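Old office computers find a second life in Zullton

October 26, 2018

If you have an old desktop tower gathering dust under a desk somewhere, the good people at the Wullum repair workshop in Zullton would dearly love to take it off your hands. The workshop has been asking local offices for their retired machines since spring, and over 40 have come in so far, a good many of them from the Monammont print works, which was clearing out its upstairs rooms anyway.
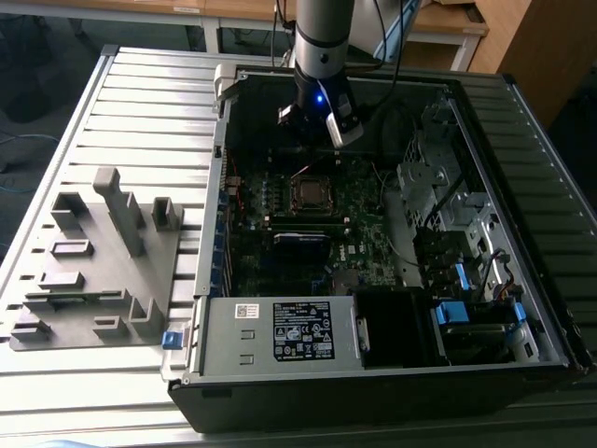

Each tower is laid on its side and opened up, and then the slow and rather pleasant business of sorting begins – processors, memory modules, power supplies and drives all get looked over, and whatever is still sound goes back on the shelf for the next machine that needs it. Cases in decent shape are kept whole whenever possible, right down to the little blue tabs that hold the drive bays, which are surprisingly hard to find once they snap.

Finished computers go to families through the Magsi lending library for $89 apiece, with a mouse and keyboard thrown in. 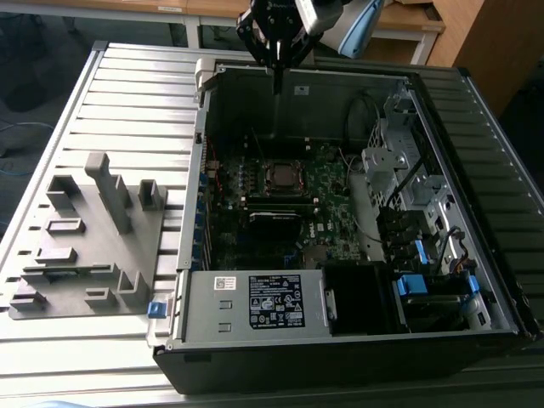 How to donate

Towers can be dropped off at the side door on Saturday mornings through the end of November. Please keep it to 2 per household – shelf space is tight! – and take your own files off first.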